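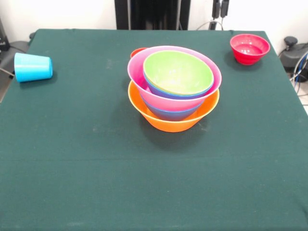

Tuesday, started 8:40. Today I wanted to finish the rule for how we mark an episode as success or not, before more people record with it. The old text in our guide says only "bowls are stacked at the end". That is too short. When three people read it, they understand three different things, and I was one of the three. Take the present stack on the green cloth: orange on the outside, then pink, and the lime green one on top. The pink bowl is tilted, with the rim higher on the left, and there is blue both under it and as a band under the green lip. Is this "stacked"? For me yes, for a strict reader maybe no. And the little red bowl is standing by itself in the back right corner, so a person who thinks that every bowl must go in the stack will write fail. The rule must answer all this without calling me on the phone.

Draft of the rule, version 2

1. The instruction text names the bowls which must be moved. Bowls not named are not judged, wherever they stand. If the instruction says "all bowls", then one bowl outside the stack is a fail, also a small one.

2. A bowl counts as nested when its base is inside the bowl under it and it stays there after the arm has let go. The rim is allowed to be not level.

3. Tilt alone is not a fail. We write it in the notes column with the word "tilted", always this same word. Last month I found "crooked", "slanted", "leaning" and "a bit off" in the same sheet and it is impossible to search.

4. The judgement is made with the arm fully out of the picture. If the gripper covers the bowls in the last image, we cannot judge, and we write "unclear". Unclear is its own label. It must not be changed to success later by somebody who remembers the episode well.

5. Objects that belong to no instruction (cups and so on) can be on the table, upright or on their side. They are only judged if the arm pushes them off the cloth. Then the episode gets the word "spill" in the notes, and it is still success if the bowls are right.

I am not sure about number 5. Othmane thinks that pushing a thing off the table must be a fail in every case, because with a glass cup in a real kitchen it would be a real problem. I understand him, but I think that is a safety label and it should have its own column. If we mix the two in one label we can never separate them again. Left open. We agreed to talk again when he has read the full text.

Checking the old labels

I took 50 old episodes of the bowl task and judged the last image again with version 2, without looking at the first label. Then I compared. In 5 episodes my label was different. All five are about tilt or about a bowl that was not named in the instruction. This is good news for me, the disagreement is in the place where the old text was silent. I had expected more trouble with hidden bowls.

Still to do: the same check by a second person. If I write the rule and I also test the rule, it is not a test. Othmane said he can do it after lunch tomorrow. He must get the 50 episodes in a different order, and please without my labels in the file name (I did this mistake in the Savchuk set, everybody could see my opinion before they made theirs).

The full set has 232 episodes of this task. 143 of them have the arm clearly out of the picture at the end. The rest must be looked at one by one with rule 4, and I guess many will become "unclear". We will lose some data on paper. I prefer this.

Reset between episodes

This is the second part of the guide and the part where I am most strict with people, sorry.

- Emergency stop released only when both hands are off the table. The person who resets the objects keeps the pendant with them. It does not stay on the chair.
- Arm goes to the park position before any hand comes over the cloth. Also for "only one second". Also if the arm is paused in software. Pause in software is not a safe state, I have written this in the Vikeo guide too and I will write it in each guide I make.
- Take the bowls completely apart. Do not only lift the top one. If a bowl stays inside another from the episode before, the task starts half done and the label is worth nothing.
- Look inside the stack when you take it apart. A small bowl can be behind or under a bigger rim and you do not see it from the camera side.
- Put the objects on the positions of the reset card. If there is no card, change the positions each time and write "free reset" in the sheet.
- Pull the cloth flat. A crease is allowed, a fold that can catch a rim is not allowed. Lint is fine.
- Cables behind the table: check that no one hangs over the back edge onto the cloth.

The last point I put in after the Flekon visit in March, where a loop of cable came with the gripper and moved the whole cloth some centimetres. No damage, but the episode was saved as a success and we found it only when training gave strange results. After that I want the cable check to be before recording, with a tick in the sheet, and not after.

Naming of colours

Small problem but it costs time. In the sheet we have "green", "lime", "light green" and "yellow-green" for what I believe is one bowl. And "red" is used for the small bowl and also sometimes for the orange one. Proposal: one list on the wall beside the station, with a number and one colour word for each bowl, and the number written under the base with marker. In instructions for the robot we use only the colour word. In the notes we use the number. I will write the numbers this week. The bowls must be wiped with alcohol first or the marker goes away.

For pink and orange I propose no change, everybody writes them the same already.

Questions I could not answer today

How long must the arm be away before we judge? A tilted bowl can slide down later by itself. I put two seconds in the draft but it is only from my feeling. I want to watch a few of the long recordings and see if there is any movement after that time.

Do we count the order of the stack? In the instruction "stack the bowls" there is no order. In the Prarnine protocol they always give it, largest first. If we want to compare with them we should do the same, but then our old episodes need new instruction text. I do not want to decide it alone.

Who may change a label? At the moment everybody with access. I would like that a change needs initials and one word of reason, with the old label kept in the next column.

14:20. Draft is in the shared folder, file name starts with "rule_v2". Please comment inside the file and do not make your own copy, last time we had four copies and I joined them by hand for a whole afternoon. Othmane has the pendant key until tomorrow.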